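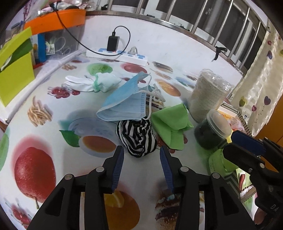 Figure 1. One gripper open over the table at the start position, with the mask and the striped item in the middle.

Household Sorting with Two Hand-Held Grippers
Group 4: Nadine Sabbagh, Jihad Salameh, Taner Demirtaş
Supervisor: Ruba Haddad

1. Aim

Our project was to collect demonstrations of a person tidying a cluttered table with two grippers, and to find out which kinds of object gave the most trouble. The recordings go to the Simiyu group, who are training the arm policy next term. We did not train anything ourselves, so this report covers the set-up, the recording and the checking.

2. Set-up

We used the 2 hand-held grippers from the lab, one for each hand. The fingers are parallel and have blue pads on the inside. Nadine adjusted the trigger springs in December after the first trials, as the left one was closing late.

The table is an ordinary one with a printed food tablecloth. Ruba Haddad suggested a busy background because last year's group (project Osel) recorded everything on plain grey card and their model did badly on anything else. The prints are large and bright: apples, cherries, an orange, cake, chips. A real kitchen table is rarely plain, so we kept the cloth for all sessions.

Soft items go in the middle, where both grippers can reach them. Jars, cups and boxes go to the sides and back. The positions were changed between rounds but the soft items always stayed within reach of both hands.

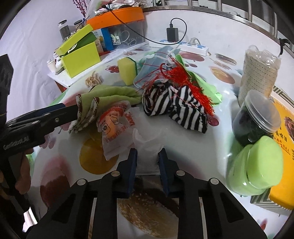 Soft objects were the main difficulty. The face mask could be lifted by its body, but the ear loops caught on whatever was next to it, and twice Jihad picked up the mask and a sock together. We marked these rounds as failed even when the mask ended up in the right place. Gloves were easier if gripped at the cuff. Thin plastic bags were the worst of all, as the pads slid over them unless there was a fold standing up.

The sponge gave no trouble. It stands on its edge and is about as wide as a comfortable grip. Jars were fine by the body and poor by the lid.

3. Recording

Each round was one object moved from its place to a target spot, then both grippers back to the start position. Taner and Jihad took turns, changing over after every 16 rounds because the wrist gets tired before you notice it. We recorded some 500 rounds in all. Files were named by object and operator and copied to the Wesa drive at the end of each session.

4. Checking

Nadine watched every round at double speed and marked it good, failed or unclear. Unclear mostly meant that one gripper was hiding the object at the moment of contact. Tarek Nimri from the Simiyu group checked a sample of her marks and disagreed on 6 of them, all with the plastic bag. We changed four and left the others.

5. Problems and changes

The tablecloth is glossy and reflects the window in the afternoon. We moved later sessions to before 11 in the morning. The cloth also slid when a bag was dragged, so we clipped it underneath.

Next time we would write the object list before starting. Ours grew as people brought things from home, and some objects have far fewer rounds than others.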